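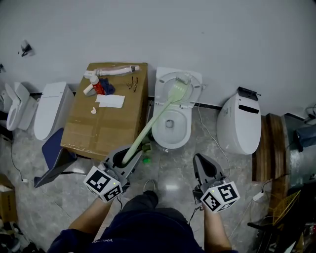 Brush work with hand-held grippers, one in each hand.

Home | About | Projects | Jobs | Contact

Search this site
Enter keywords
Go

Equipment Planner, Cleaning Automation (part-time, fixed term)

Posted February 27, 2019

Retitz is looking for a person to plan and track equipment spending for its restroom cleaning project. The job is based at our Drondow site. It is mostly desk work, with regular time on the floor where the cleaning tasks are recorded.

The project teaches robot arms to clean toilets. People do each task first with hand-held grippers fitted with marker cubes, and those recordings are used to train the arms. We are now moving from one recording station to 2, and we need someone to work out what that takes – grippers, spare parts, fixtures, brushes, cables, storage and, later on, the arms themselves.

What you will do

Keep the equipment list current and put a price and a lead time next to every line.
Get quotes for grippers and replacement fingers, and compare them with the cost of making our own.
Plan the purchase of more toilets in different shapes, including models with integrated tanks.
Run the consumables budget, set at $3,000 for the first period. This covers brushes, cloths, spray bottles and pads.
Write the buying plan for the robot arms with the engineers at MacPherson, our hardware partner.
Book deliveries and check what arrives against the order.

What we ask for

Experience in purchasing, facilities or lab management. You should be comfortable with spreadsheets and able to read a parts drawing. Knowledge of robots is helpful but we can teach that part. You need to be able to lift boxes of up to 40 pounds, and you should not mind working around bathroom fixtures all day.

If you have bought cleaning equipment for a hotel, school or hospital, please say so in your letter. We are short on people who know how fast a brush wears out.

Hours and term

The post is 40 hours every two weeks and runs until the end of next January. It may be extended if the Arnamus phase of the project is funded – that decision has not been made yet.

How to apply

Send a resume and a one-page letter to the Retitz jobs desk through the contact page. Put "Equipment Planner" in the subject line. In the letter, describe one budget you were responsible for and one purchase you would make differently now. Applications are read as they come in.

Related openings
Recording Operator, Drondow
Parts and Repair Technician
Arnamus Phase: Call for Supplier Interest
Storeroom Assistant, evenings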